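Bench notebook, laundry cell
February
Entered by Kyrylo Zhuravel, 16:40

Scope today: clothespin handling and hanger loading on the two-arm cell in the shared shop. No code changes except the grip limits noted below. Arms homed against the rail stops before starting, both cables checked for snagging at full reach.

1. Pin grip

The clothespins are the weak point of the whole build. The gripper has to close on the arms of the pin hard enough to open the jaws, and the cloth behind it tends to end up between the fingers as well. Closing current limit was 100 in the old config and the pins slipped. Raised to 166. Above that the finger mounts flex and the tip alignment goes off. Mounts are printed in Plostix filament, second batch, same infill as the first.

Finger pads are still the Rullau rubber strip. It holds on smooth plastic but picks up lint, so wipe before each session. The wrist view is usable for centering on the pin spring as long as the red cloth does not fill the lower half.

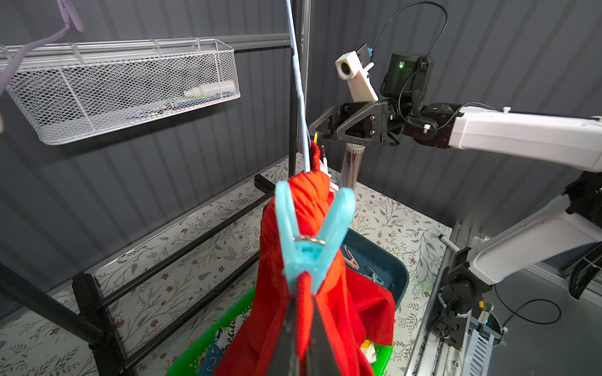 2. Rack and hangers

Rack is back in its taped position. If anyone moves it to vacuum, put it back on the tape, as the taught poses assume it. Both posts need to be vertical; the left one had turned in its foot last week and threw the approach off by 5 mm.

Mixed hangers stay in the set on purpose. Wire and plastic ones swing differently when touched and I want both in the logs. The wire hanger gives less warning in the joint torques before it moves. For now the approach speed near the bar is halved for all types.

Shorts are harder than shirts. There is nothing to put the hanger through, so they go up with pins, and the heavier side sags toward the basket. Possible fix: raise the bar one hole. Bošković suggested a shallower basket. Cheaper, try that first. 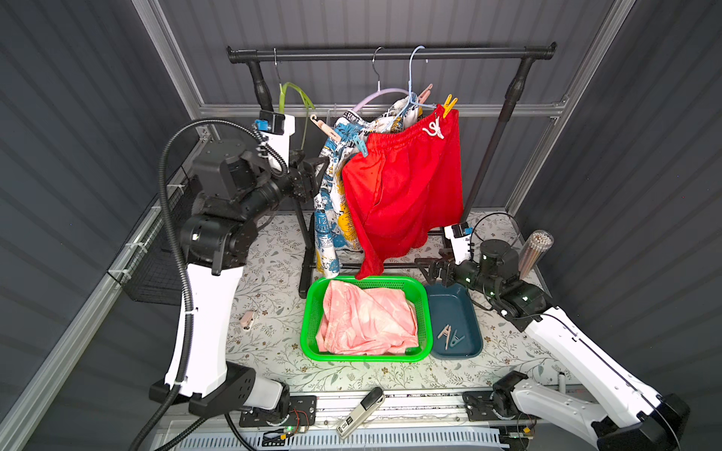
Both shorts on the rack, pink garment in the green basket. Left arm at the printed pair.

3. Hanger through garment

Ran this one with the dark teal tray. Sequence as written on the whiteboard: one arm holds the cloth down, the other goes for the hook. The hold-down arm needs a force limit of its own; at present it shares the value used for pins, which is too high for pressing on a tray. Split the parameter into grip_close and press_down. To do.

Approach to the hook should come in from the side. From directly above, the wrist camera mount gets too close to the rack bar. Clearance is fine on paper, but the mount is taller than the CAD model. Model needs updating (measure with the lens fitted).
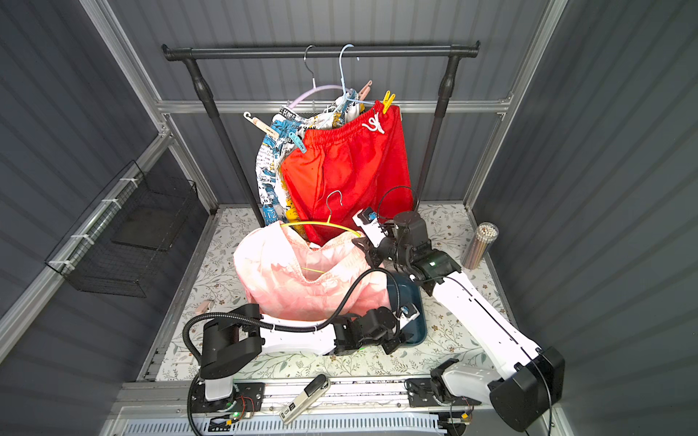

Hanger step: left gripper on the pink fabric, right arm reaching toward the yellow hanger's hook.

4. Wiring and rail

Exposed wiring on the carriage plates still to be covered. Lonell quoted drag chain at a length we do not need, so I will cut down the piece left over from the router table. Until then, no fast moves along the rail with both arms powered. Cables hanging over the front grille are to be tied back.

Rail grease interval set to 2,000 cycles. Counter is in the log header, reset it by hand after greasing.

Open items
- press_down parameter, separate from grip_close
- camera mount height in CAD
- shallower basket
- carriage covers
- more pins, same size as the present ones; the wide-jaw type does not fit between the fingers

Shop notebook, pages may be copied for use in the shop. Questions: leave a note in the K.Z. tray.
3 comments | 0 shares
Back to top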